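Looking After a Small Wooden Footbridge: Tips From Our Workshop

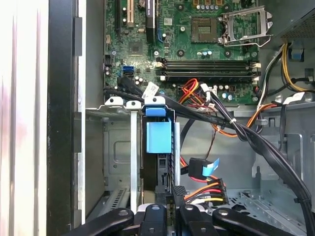 Open computer tower with the memory slots empty.

After the high water in July, many people in Skerkenby asked us how to care for the small footbridges on their own land. Most of these bridges cross a ditch or a narrow stream and were built by the family many years ago. The tips are for such bridges only. If cars or tractors drive over yours, please ask an engineer.

Wait for the water

Do not go on the bridge while the stream is high. Water can dig under the bank and you will not see it from the top. When the level is normal again, look first from the side, with both feet on firm ground. A bridge which leans a little more than last year has usually lost soil at one end.

Clear the branches

Pull the branches and grass away from the posts with a long rake, standing on the upstream bank. Start with the small pieces. The big one is often held by them and comes free by itself at the end. Put everything well above the flood line, or you will meet it again next time.

Test the wood

Take an old screwdriver and push it into the beams near the bank, where the wood stays damp. In good wood it stops quickly. If it goes in 5 mm or less I only write it down and test again in spring. If it sinks deep and the wood comes out in soft crumbs, close the bridge and change the beam. Paint can hide a lot, so test the underside also.

Boards and screws

For deck boards I use screws of 100 mm, stainless, two at each beam. Drill the holes first, also when the wood is soft. Leave a gap between the boards as wide as a pencil — water must be able to run away. My neighbor Uthai Chuensuk laid his boards tight together and had to lift all of them after two winters.

Our own bridge at the Lindgren path is 490 cm long and took 126 screws. Buy one box more than you think. I drove back to Prustthorpe for the last six.

Slippery boards

Scrub with a stiff brush and plain water, along the grain. Please do not use bleach, it goes directly into the stream and the fish do not like it. For better grip, staple chicken wire flat on the boards and bend all the cut ends down. Check the staples every autumn, especially if dogs or children use the bridge without shoes.

Stones at the bank

Lay the largest stones at the bottom and press smaller ones between them. Round stones from the stream bed roll away easily, so broken stone is better. Ask the local office before you put anything in the water itself. In some places you need a permit even for a few stones.

Stellan Lindqvist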